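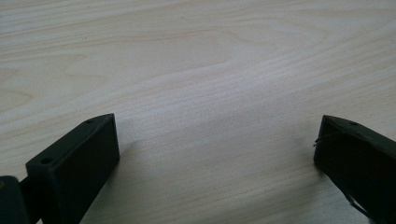 Gripper fingers over a wooden work table.

Automation at the Delstead plant

The Delstead plant is a packing and returns site operated by Lunville, a distributor of kitchen and table goods. Between January 2019 and the end of 2021 the site moved part of its hand sorting and repacking work to robot cells supplied by Karras. The program is often cited in regional trade writing as a case of partial automation, in which the handling of goods was divided between machines and staff and the total number of jobs stayed close to its earlier level while their content changed.

Background

Delstead opened as a returns center. Goods sent back by shops arrived in mixed cartons and were unpacked, checked for damage, matched to a stock number and repacked. All of these steps were done by hand at standing tables. Work was paid by the hour with a shift bonus tied to the number of cartons closed. Turnover among table staff was high, and strain injuries to the wrist and shoulder made up the largest group of entries in the site's accident book.

An earlier attempt at automation used fixed machinery with suction cups. It handled flat boxes well but failed on unboxed goods, including round metal items and open wire items, and was removed after one season.

Equipment

The cells in use from 2019 are built around a jointed arm and a two-finger parallel gripper. The fingers are black or near-black blocks with small holes in the upper face. Their tips are beveled so that the gripper can approach an item standing on a flat surface without touching the table. Fingers are treated as wear parts. Chipping along the inner edge reduces grip on smooth metal, and each cell keeps a spare pair.

Control software, sold under the name Clatetti, selects a grasp from camera input and refers uncertain cases to a person. The software does not hold a separate program for every product. It is trained on recorded grasps made by staff with a hand-held version of the same gripper, which is moved through the task while a camera on the tool records the view. By the end of the first training period the site had 1,745 recorded grasps, of which 1,726 were accepted for use. The other recordings were rejected for blur or for contact between the fingers and the table.

Recording is done on plain tables of pale wood. Items are placed singly or in small groups, with open table left on at least one side for the approach. 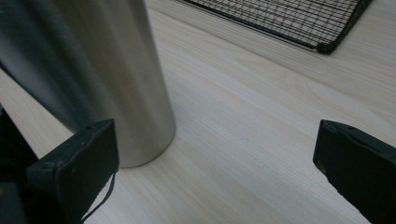 Upright cylinders and flat wire goods are treated as separate classes in training. A cylinder offers two opposed contact points at almost any height, but it can tip if the fingers close unevenly or if one finger brushes the body on the way down. Brushed steel adds a second difficulty, as reflections on the curved surface can shift the edge that the software detects. Wire racks have the opposite properties. They are stable on the table and hard to lift, and the fingers must take the rim, where the metal is thicker than in the mesh.

Change in tasks

Before the program, a table worker carried out the full cycle from opening the carton to closing it. Afterward the cycle was divided. Cells took over lifting, turning and placing of goods in the trained classes. Staff kept carton opening, damage grading, and all handling of glass and ceramics. Two new roles were added. A cell attendant watches up to three cells, clears stops and changes fingers. A recorder produces new grasps when a product class is added or when the failure rate for an existing class rises.

The recorder role was filled from among the table staff. Internal training lasted 9 days and covered approach angle, finger opening, speed of movement and the labeling of failed attempts. Workers with long experience at the tables produced recordings with fewer rejected grasps than technical staff did, and after the first year Lunville stopped assigning technicians to the work.

Pay and working conditions

The carton bonus was ended when the cells came into regular use, as output no longer depended mainly on the speed of one person. It was replaced by a fixed supplement for attendants and recorders. Carton openers and damage graders received no supplement at first, and 14 of them filed a joint complaint. A revised pay scale was posted on Tuesday, November 23, 2021, and placed grading at the same level as attendance.

Reports of wrist strain fell at the cells. They did not fall among recorders, who hold the tool at arm's length for long periods. The site later set a limit on continuous recording and mounted the tool on a spring balancer at two of the tables. Attendants reported less physical effort, but also more time spent alone and fewer natural breaks in the shift.

Limitations

Nested goods, goods in loose film and items with hanging cords remain outside the trained classes and are sorted by hand. Cells are also stopped during seasonal peaks when many new products arrive at once, and the older tables are then returned to full manual use.

See also

Parallel gripper
Learning from demonstration
Returns processing
Work-related strain injury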